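Former auditor on the Tirkasau contracts: "The invoices were the easy part"

Sohail Niazi spent eight months going through the accounts of the Tirkasau water board before his report went to the anti-corruption police. Three former officials have since been charged and all three deny wrongdoing. Niazi left the board's audit office in September and agreed to talk at his home in Follodstead.

He says the first sign was a run of 130 payments to one supplier, Nalow, each just under the sum that needs a second signature.

"One or two like that, you shrug," he said. "After a while you pull the whole file."

The file held 1734 pages. Niazi read it with a colleague, Adi Sutanto, mostly in the evenings, and they kept their own paper copies.

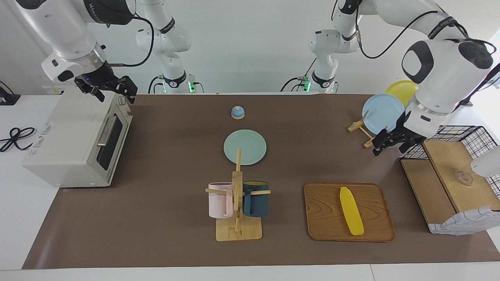
Pressure from above

Niazi said he was asked twice to narrow the audit to a single year. Both requests came by phone and he made a note of each call. "I asked for it in writing and I never got it in writing."

Sutanto, who still works in the audit office, would only say that the notes were handed to the police with everything else. Lawyers for Nalow said the firm had been paid for work it carried out and would answer any questions in court.

Asked whether he expected convictions, Niazi would not guess. He is due to give evidence on Wednesday and has been told to set aside the whole day.

"They'll ask me about dates, mainly," he said. "I've got the dates."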